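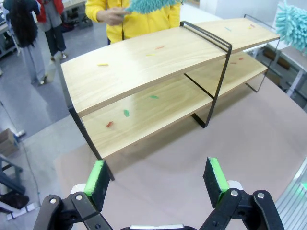 El plumero no limpia, reparte: ¿fallo de fuerza o de política?

Inicio | Foros | Manipulación | Averías y seguridad | Buscar
Imprimir este tema | Enviar por correo

ferreira_f
Abro hilo por lo de la tarea de quitar el polvo a la estantería de dos baldas. El brazo coge el plumero de chenilla, pasa por la balda de arriba y el registro lo da por bueno. Llevamos 573 episodios marcados como "éxito" y yo no me creo ni la mitad. Los palitos de colores acaban en la mesa y en la balda de abajo, y el evaluador solo mira la de arriba.

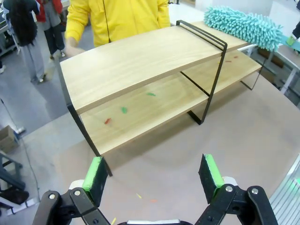

Balda superior despejada, plumero en el extremo. Abajo siguen los trozos verdes y rojos.

ulla_k
Pues a mí me parece que el evaluador hace lo que se le pidió. La tarea de Dirholm decía "balda superior". Si querías las dos, haberlo escrito.

ferreira_f
El enunciado dice "la estantería". Lo de superior lo añadió alguien después, en julio, cuando los números no salían.

namgil
Lo grave es otra cosa. En el episodio 679 la muñeca siguió empujando con el plumero enganchado en el marco metálico y no saltó el límite de fuerza. La estantería se movió dos dedos. Paró porque Marlina le dio a la seta, que si no, se la lleva por delante.

bart_v
¿Seguro que no saltó? En Brellthorpe tuvimos algo parecido y el límite sí saltaba, pero el controlador rearmaba solo y seguía. En el registro parecía que no había pasado nada. Mira si tienes activado el rearme automático antes de culpar al sensor.

namgil
Está activado. No sabía ni que venía así de serie.

ulla_k
Entonces es configuración, no avería. Llamarlo fallo de seguridad me parece exagerar.

ferreira_f
Un brazo que se rearma solo con una persona al otro lado de la mesa es un fallo de seguridad, lo llames como lo llames.
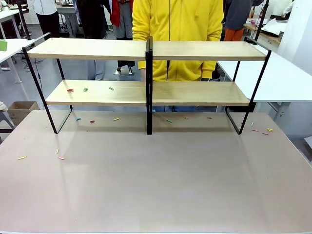 Vista de la cámara fija: palitos bajo las baldas y delante, y una persona justo detrás de la estantería.

ulla_k
La persona está ahí para recolocar, con el brazo parado. Lo pone el procedimiento.

bart_v
Ya, el procedimiento. ¿Y quién comprueba que está parado y no esperando a rearmarse? Yo pediría bloqueo físico antes de acercar las manos. En Amrani lo hacen con llave y se tarda poco.

marlina.k
Confirmo lo del 679, la seta la pulsé yo. Y discrepo con Ulla: cuando te acercas no hay luz ni pitido que distinga "parado" de "en pausa". En pantalla salen las dos cosas igual.

ulla_k
Eso sí me parece serio. Lo otro lo sigo viendo como una métrica mal escrita.

ferreira_f
He quitado el rearme y dejo el brazo fuera de uso hasta que alguien de Vukdale mire el controlador. Los episodios los reviso con la cámara fija, a ver cuántos aguantan. Si alguien tiene el registro de fuerza del 679 entero, que lo suba, porque el mío se corta antes del enganche.

namgil
Lo subo esta noche.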